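Priminville is a television medical drama set in the emergency ward of a small coastal hospital. It ran for four seasons and 46 episodes. The first season was shot in Drirkham, and production moved to Trurkamura when the original studio closed.

Ratings fell during the third season, and the network cut the fourth from 13 episodes to 11. The cancellation was announced in July, before the last two had aired.
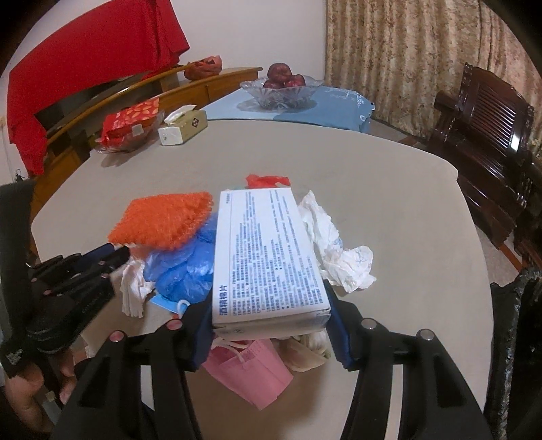

Leonidas Karamanlidis wrote that the shortened season "dropped the Psarras storyline halfway through and never went back to it," though he thought the finale was the best hour of the series. Other reviews were mixed.

A revival was discussed with a streaming service, but no agreement was reached. Reruns air on Thursday nights.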